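**Prudside, 21 January 2026**

Prudside shoppers will be able to bring back empty shampoo and detergent bottles for a refill starting in February, under a plan the Wellura chain is calling the biggest change to its stores in years. The announcement runs to several pages. The part that explains how it will work takes up two paragraphs.

Two stores will take part, the one on Pacheco Street and the smaller one by the bus station. Customers fill a bottle from a wall of taps, weigh it, and print a label. Wellura says a refill will cost less than a new bottle, but it has not released a price list, and a spokesperson would not say how much less.

The chain has tried something like this before. Its loose cereal bins went in with a ribbon cutting and came out again before the year was over. The company's statement doesn't mention them. Asked about the bins, the spokesperson said the new plan was "a different kind of offer" and pointed to a survey of 479 customers, in which most said they would like to use less plastic. The survey did not ask if they would carry an empty detergent jug across town on a bus to do it.
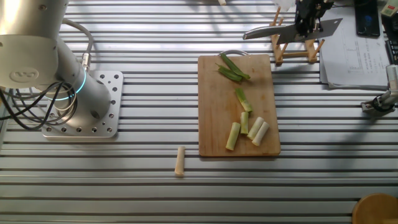
It also did not ask about money. Refills in other towns have tended to sell to people who were already buying the pricier brands, and the first products on the Wellura taps will all come from Lutell, a supplier whose soaps sit on the top shelf in both stores. The store brand, which most Prudside households buy, is not part of the plan. Wellura says it may be added later and gives no date.

Then there is the matter of waste. Lutell will ship its soap in large plastic drums, and the company says these will be collected, washed, and used again. It did not say where the washing will be done or how far the drums will travel. Without those details, the claim on the posters that each refill "cuts plastic to zero" is hard to check.

Bottles must be clean and dry, and staff can turn away any that are not. Refills can be returned within 48 hours if there is a fault with the product, but only with the printed label still attached. The town council, which is lending its logo to the posters, said it has put no money into the plan and has not set a target for it.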